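3.2 Storage of individually wrapped snacks in shared workplaces

Participants were recruited from shared workplaces in Mastinby and Prinasbridge. All of them had access to free snacks bought by the employer, and none had a staffed canteen in the building. We asked each person to keep a written record of what they ate between meals over 17 working days, and at what time. Of the 120 people who agreed to take part, most filled in the record at their desk shortly after eating. A smaller group did so at the end of the day, and their entries are treated separately in Section 4.

Before the recording period began, Nga Hầu and Yaw Issahaku visited each workplace and noted how the snacks were kept. Three types of storage were found: closed cupboards, open bowls, and bins or boxes without lids. Clear and coloured plastic were both common, often on the same table (Figure 4). We coded a container as "see-through" if a person standing beside it could tell what sort of item it held without touching it.
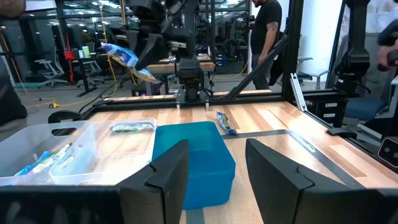
Figure 4. Wrapped snacks in clear containers next to a teal bin, with one packet on the tabletop.

Items lying outside any container were coded as "loose". This category was added after the first visits, when it became plain that people often took a loose packet before reaching into a box. Hầu and Issahaku coded the same set of tables separately and then compared their sheets. Where they differed, Yến Lại made the final decision. Most of the differences were over tinted plastic, and we settled these by treating any tint as not see-through.

Wrapper colour was written down but is not used in the main analysis. Too many of the products shared the same few colours, and several changed their packaging in September, part of the way through the study.
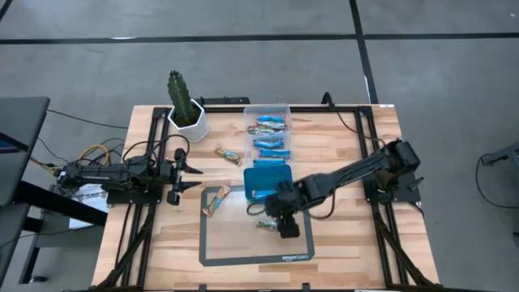 Distance was the second measure taken at each site. Following Nørgaard's earlier work at Westus, we measured from the participant's chair to the nearest edge of the surface on which snacks were kept, along the route a person would walk. Surfaces varied a good deal, from narrow shelves to rectangular wooden tabletops like the one with the striped grain shown here, standing on grey concrete. Height was not recorded. Where a participant had no fixed desk, we used the seat they named as their usual one, and roughly 20 people fell into this group.

Restocking was left to each workplace. Định Tạ asked the person in charge of ordering to keep the receipts, and these were checked against the written records at the end. The Maldonado office could not supply receipts for the whole period and is left out of the comparison of amounts bought and eaten, though its participants are kept in all other tables.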